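Gripper week at the Tritville workshop

20 April 2022

Hello again! Quite a few of you asked how we were getting on with the two-armed robot, so I've put up a little gallery from gripper week. It's only got the one picture so far (my laptop is full and the rest are still on Apolline's memory card), but I'll write up what we tried anyway and slot hers in when I get them.

The plan was simple enough. Apolline Riviere and I wanted to settle which fingers to keep on the arms for the summer: the long pointed ones that came with them, or the short rubbery pads Otis Tran made for us over in Broten. Same arms, same controller, same table, same shopping. I had 90 lifts pencilled in for each set and we got through the lot, though I won't pretend the last few were done with much care, it was late and I was hungry.

The short pads first. They're lovely on anything soft or squashy. Fruit, bread rolls, a bag of rice, no trouble at all. Otis reckons the grip is all in the ridges and he may well be right, because the smooth pair he sent in April kept letting go of everything. Where they struggle is getting down between things. They're just too fat! If two items are stood close together you end up nudging one over to reach the other, and then you've got a mess to sort out.

The long fingers are the opposite. They poke into small gaps very nicely and you can see what they're doing from the head camera, which I hadn't thought about at all before we started. With the pads on, half the view of the thing you're picking up is hidden. Apolline spotted that on the first morning and was rather smug about it (fair enough).

We also swapped controllers halfway through, from the old Pfeiffer box to the one we got from Vastthorpe. The old one has a tiny delay when you close the fingers, and you learn to squeeze early. On the new one I kept squeezing early out of habit and shutting on thin air. Took me most of an afternoon to stop.

Bottles were the job I'd been dreading. Glass, heavy, slippery, and a neck that doesn't give you much to hold.
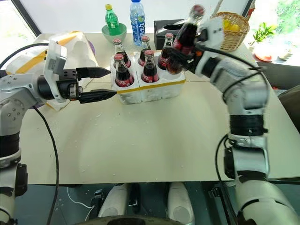
I'd still like a softer tip on the long ones, mind you. Otis says he can print a thin sleeve that slides over the ends, and we'll give that a go next. If it works we can stop arguing about which set to keep, and Apolline can have her bench drawer back.

A couple of you wanted to know about the cables. Yes, they do get in the way, and no, we haven't found a tidy answer yet. I tried clips along one arm and they pinged off as soon as it bent. Velcro straps are on order, a pack of 22, so there'll be plenty spare if anyone at Broten wants some.

More pictures once I've got hold of that memory card!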